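Noisy rain on a metal roof, worth insulating or not?

Started by marrowfield

marrowfield
Hello all, long time reader, first time I've had anything worth asking. We have the use of a unit for our choir now that the chapel has been sold, and it's a lovely big space with parking right outside (bliss, after years of lugging the keyboard up the hill), but when it rains you simply cannot hear the altos. Or the sopranos, come to that, and our sopranos are not shy people. The roof is single skin metal as far as I know. Has anyone quietened one of these down without spending a fortune? We have 200 pounds in the kitty and a fair bit of goodwill.

tinlid
Welcome! I feel your pain, I ran a pottery class under one for six winters. What you want is something pressed tight against the metal so it can't ring. Hanging things underneath is nice for echo but does very little for the drumming, and people mix the two up all the time. Spray foam is the usual answer and it does help a bit, though I'd not let anyone near a roof with it until you've asked the landlord.

Aurelia Prantl
Please, please not spray foam. I say this as someone who paid to have it scraped off again. It hides every leak, and when ours finally showed itself the water had travelled half the length of the building, so we spent a whole August chasing a hole that was somewhere else entirely. It also didn't quieten the rain nearly as much as we'd been promised. Mineral wool with a proper boarded ceiling below it is dearer but you can at least take a board down and look.

tinlid
That's fair, Aurelia, although mine was put on by somebody who knew what he was doing and it never gave a minute's bother. Boarding out a whole unit on 200 pounds is not going to happen though, is it?

marrowfield
Thank you both, this is so kind. No, it isn't going to happen, I'd better say that now before anyone gets the tape measure out! Would it help to know what sort of roof it is? I've put two up, it's the white ribbed stuff all the way over.

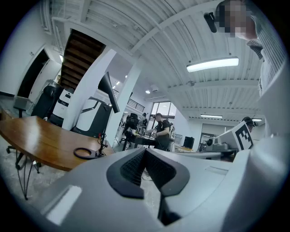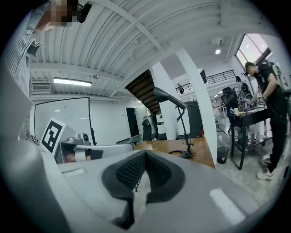

Any thoughts gratefully received. I ought to add that we're only in there two evenings a week, so warmth isn't a great worry, we sing in our coats as it is.

oldgutter replied that before anybody spent a penny they should find out whether there was already a layer in it, as plenty of white ribbed ceilings are only a liner sheet with quilt above and the weather sheet on top of that. If so, the quilt may have slumped, and adding more underneath would be money down the drain. The landlord ought to have the drawings, or failing that the name of whoever did the roof.

marrowfield
Oh, now that had never crossed my mind. I'd assumed what you see is what you get. I'll ring the agents in the morning, they're usually very good if you catch them before ten.

tinlid
Good shout from oldgutter. I'd still have a look at damping sheets, the sticky-backed sort. I used Lastine on the bit over my wheels, 28 sheets of it, and it came to 158 pounds, so you could do the patch over the choir and leave the rest. Do wipe the metal down first or you'll be picking them up off the floor, as I was. No good to you if it's a liner, mind, as you'd be sticking them to the wrong sheet.

Aurelia Prantl
I'd disagree about doing a patch. Rain lands on the whole roof and the noise comes at you from everywhere, so a quiet square in the middle won't feel very quiet. For the money I'd buy heavy second-hand curtains and hang them behind the singers. It won't stop the drumming, but it takes the echo down and you hear one another better, and half the misery is the echo. Theatres sell old ones off now and again, and they're often happy for them to go to a choir.

tinlid
We shall have to agree to differ on the patch, but I'm with you on the curtains. Ask whether they've still got their fire treatment label.

marrowfield
I've rung! The agent thinks there is "something up there" but couldn't say what, and is sending me the paperwork when she's found it. In the meantime one of our basses has a cousin at a theatre, so curtains it is, and I'll report back after the next proper downpour. Does anyone know if velvet can be washed, or is that asking for trouble?

oldgutter
Asking for trouble. Hoover it.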